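Hidayah Hartono wants me to know that she doesn't own a label maker. She tells me this before I've sat down, in the front room of the Deltham weatherboard where she runs Prillura, and I take it she has been asked before. I had a question about label makers in my notebook. I cross it out.

Prillura is a home organising business. For $595 Hartono or her colleague Emmett Park will spend a day in your house, then leave you with a plan you're meant to follow for six weeks. There's a phone call at the end. They don't sell tubs, and they don't take a cut from anyone who does, or so Hartono says, and I could find nothing to suggest otherwise.

I came to this as someone who has read four books on tidying and still keeps the books in a pile. I've always suspected the whole trade of selling people a feeling that lasts until the next school term. I put this to her more or less in those words.

"Some of it is that," she says. "I did a course when I started out, and the first morning was colour psychology. I nearly went home. But then a woman has her elderly father moving in with her and she can't get into the second bedroom. What's she supposed to do, read a book?"

What she could do, I suggest, is ring her sister and hire a skip.

"If she's got a sister," Hartono says. "And if the sister isn't the problem."

Before Prillura she worked in the spare parts department of a truck dealership, eleven years, and she talks about it with more affection than she does about clients' kitchens. Parts, she says, taught her that a thing you can't find is a thing you don't have, except that you've paid for it. They'd order a fitting from interstate and then somebody would turn up three of the same fitting behind the compressor.

I like this a good deal more than colour psychology. But a parts department has a stock list and somebody on wages to keep it. A family of five has neither, and I wonder how far the comparison goes.

"Not very far," she says. "I used to think it went all the way. My first year I was drawing up lists for people. Linen lists! I had a fellow with a list inside his linen cupboard door, pillowcases and so on, and I went back and he'd never looked at it. He'd hung a calendar over it."

So the lists went. What replaced them is something she calls the forty rule, and here my pencil slowed down. The forty rule says that if you can't put your hand on something in 40 seconds, it's in the wrong place. It's on the business card. I ask where the number comes from.

"It's how long the kettle takes if there's only one cup in it."

Her kettle?

"My kettle, yes."

I ask if there's anything more behind it. She thinks, and says that thirty felt rude and a minute felt slack. I appreciate the candour, but there's a number on the card and people are paying for it, and a number on a card looks like somebody measured something.

She's on firmer ground when it comes to what happens afterwards, because she does ring people. She rang back everyone from her second year, 33 households, and asked them whether the room they'd worked on was still usable. She won't give me a percentage. "Most said yes, but they were talking to me, weren't they? You'd say yes. You'd be standing in it up to your knees saying yes." I had been about to say the same thing and was slightly put out that she got there first.

Emmett Park comes in halfway through with a plate of Iwasaki crackers, a brand I don't know, and stays leaning on the door frame. He came from aged care and does most of the downsizing jobs. He's less inclined to give ground than his boss. I ask him whether people aren't just ashamed, and whether the shame isn't partly supplied by the industry, all those pantries on the internet with the pasta decanted into matching jars.

"They're ashamed before we get there," he says. "I've had people clean for a week before I come. One lady put everything in her car and drove it round the corner so I wouldn't see it."

Doesn't that rather make my point?

"It might," he says. "I still had to help her with what was in the car."

Neither of them will hear anything good about pasta jars. Hartono's view is that you've taken a packet with the cooking time printed on it and turned it into a jar without one. She's almost as hard on the big storage chains. Traneck, which opened at the Deltham shops in October, sells a wall system with little interlocking trays, and two of her clients had bought the lot before ringing her. The trays were beautiful, she says. They were also full of whatever had been on the floor.

Where we really part company is on sheds. Hartono thinks a shed or a garage workbench should be treated like any other room. I think a bench is the one spot in a house entitled to its own muddle, and that my late uncle, who could find a 6 mm drill bit in the dark, would have been ruined by a system. She hears me out.

"Did anyone else ever find anything in there?"

No. When he died it took us most of a winter.

"Well, then," she says, and has a cracker.

It's a fair hit, though I'd point out that the muddle worked for as long as the man using it did, and that may be all you can ask. She concedes some of it. Her own rule for benches turns out to be very loose: one big open bin for whatever's in use, nothing sorted inside it, and a clear-out when it stops being easy to reach into. No trays or lids. Scruffy is fine. I ask if people pay $595 to be told that.

"They pay for the rest of the house," she says. "The bench I throw in."
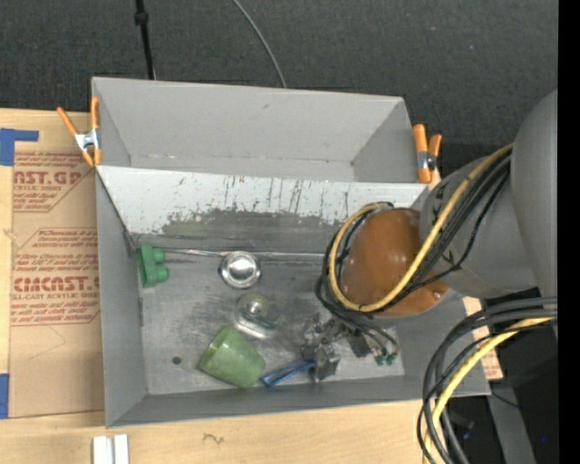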